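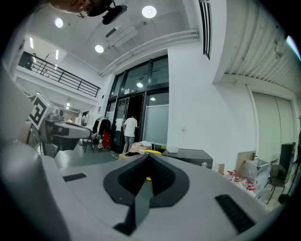
Deok-su Song asked whether the night flow figures could be taken before the tariff, as the one depended on the other and the last meeting had run out of time for both. The chair agreed and the agenda was reordered.

Water Supply > Users' Meetings > Minutes > June

June
By the Clerk to the Wukotcombe Supply

Minutes of the ordinary meeting of users of the Wukotcombe private water supply. The meeting opened at 7.15 pm.

Apologies and previous minutes

Apologies were received from the users at Upper Lane. The previous minutes were approved with one correction: under "Stopcocks", "east chamber" should read "west chamber". The location plan was already right and needs no change.

Night flow

The clerk reported the readings from the outlet meter at Clelleck tank. Mean flow between midnight and 4 am in the latest period came to 3,606 litres per night. The figure for the previous period was 2,545 litres. The same meter was used for both, and the logger clock had been checked against the telephone time signal before each download.

It was noted that one property fills a stock trough overnight on a float valve. The owner had shut the trough off for two nights at the clerk's request. Flow on those nights was lower than the mean, but not by enough to explain the rise.

Deok-su Song said that the comparison should be made on the lowest single hour and not on the mean, since a water softener regenerating at 2 am would raise the mean without there being any leak. The clerk accepted this and will reissue the table with the lowest hour shown for each night. Users with softeners are asked to send in the time at which theirs is set to run.

Discussion followed on step testing. The method would be to close the branch valves in turn, furthest from the tank first, leaving each closed long enough for the meter to settle. The valve on the chapel branch has not been turned for several years and may not reseat. It was agreed to exercise that valve by a quarter turn and back before the test, with a repair kit on site.

Action: clerk to arrange the step test and give users notice in writing. Supply will be off in sections between 11 pm and 5 am.

Treatment

The ultraviolet lamp at the tank house was replaced on schedule. The quartz sleeve was cleaned with citric acid solution and refitted with a new O-ring. The intensity reading after warm-up was within the maker's range. The old lamp has been kept for disposal with other lamps and must not go in general waste.

The cartridge filter ahead of the lamp is loading faster than it did in winter. The pressure drop across it is now read weekly. One user asked if a coarser cartridge would last longer. The clerk replied that it would, but that the lamp depends on clear water and the present grade should stay. A washable screen upstream was suggested as an alternative. Price to be obtained.

The routine sample was taken from the kitchen tap at the end of the line, after flaming the tap. Results are awaited.

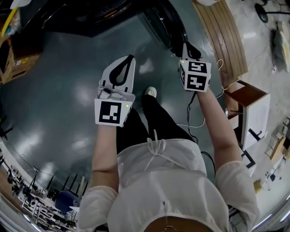

Main renewal, lower section

Two quotations had been received. Kettunen quoted for open trench throughout, with reinstatement of the verge. Tikura quoted for open trench in the field and a bored crossing under the lane. Both are for blue polyethylene pipe with electrofusion joints, pressure tested before connection.

The Tikura price is higher, but it avoids a road closure, for which the application fee would fall to the users. The Kettunen price does not include the fee or the signs. The meeting considered that the two could not be compared until both were put on the same basis.

The depth of cover was queried. The existing main is shallow where it crosses the gateway and froze there the winter before last. Both firms are to be asked to confirm the depth at the gateway in writing, and whether marker tape is included.

Action: clerk to write to both firms. Decision held over.

Tariff

Deferred until the result of the step test is known. The current charge per cubic metre continues. Meter cards should still be returned at the end of the quarter.

Any other business

The padlock on the tank house has been changed. Keyholders should collect a replacement from the clerk and hand back the old key.

The overflow pipe at Clelleck needs a new vermin flap. Approved.

Date of next meeting

A Thursday, to be confirmed once the step test has been done. The meeting closed at 9.05 pm.

Recent items

Notice of overnight interruption: what to expect
How to read your meter card
Softener settings: form for users
Minutes: spring meeting (corrected)
Clelleck tank: inspection and cleaning record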